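Kando Community Kitchen: where we've got to since September
4 December 2021

Hello again! You asked for something short and plain this time, so I've left the spreadsheet out of it and I'm just going to tell you how the fall went. The full accounts will come separately, once I've found the missing gas receipt (it's in the blue folder or it's in my car).

The big number first. We served 602 hot lunches between the start of September and the end of last week. Our target with you was 1000 by the end of March, so we're ahead of where I thought we'd be, and that's with losing nine days when the Stokitz building had no heat. We cooked at my house for two of those days and drove the soup over in coolers, which I don't want to do again. My stairs still smell of onions.

Most people who come are over 70, and they come for the company as much as the food. Lunch is served at noon but the tables start filling up by eleven, and I've given up trying to stop that. We put the coffee on earlier now. That has pushed the coffee bill up quite a bit, and you'll see it in the accounts under "supplies," so please don't be alarmed!

Now for the cooking classes, which I know you care about most. We planned two and ran three. The bread class was full both times, the soup class was half empty, and I think that's my fault for putting it on at the same hour as the free flu shots across the street. I've moved it to mornings for the new year. Bread people are very loyal, by the way. Several of them have started baking at home and bringing in loaves for us to judge, and I've eaten more rye this fall than in the rest of my life put together.

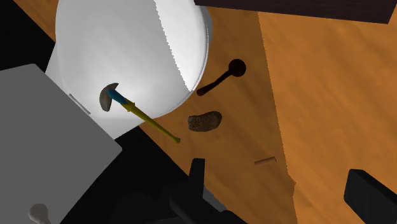 What I'd like to do next is a class on cooking for one. It keeps coming up at lunch. People lose a husband or a wife and suddenly every recipe they know makes a pot for six, so they end up living on toast. I'd keep it to eight places, four weeks, and everybody goes home with a container for the freezer. I can run it inside the current budget if we don't replace the big mixer, and the mixer will hold out a while longer if we're nice to it.

Food costs are the thing I'm worried about. Rastogi, our wholesaler, has been good to us and held the price on rice and lentils, but cooking oil is up and chicken is up a lot. We've gone to two meatless days a week. I expected complaints and got a few, mainly about the cabbage. The chickpea stew goes down fine, and there's never any left to send home.

The delivery side is slower than I'd hoped. We said 30 homes by now and we're at 22. We have enough cooks but we're short on drivers, and the Bulledent Road end of town is a long loop for one person in one car. I've asked the two churches out there to put a note in their bulletins. If that doesn't work I'd like to talk to you about moving some of the class money over to gas.

Still to do before the holidays: get the back door fixed, renew the food safety certificates, and plan the December 20 lunch, which will have pie. You're very welcome to come. Let me know by the week before so I can save you a chair, and park on the street because the lot fills up early.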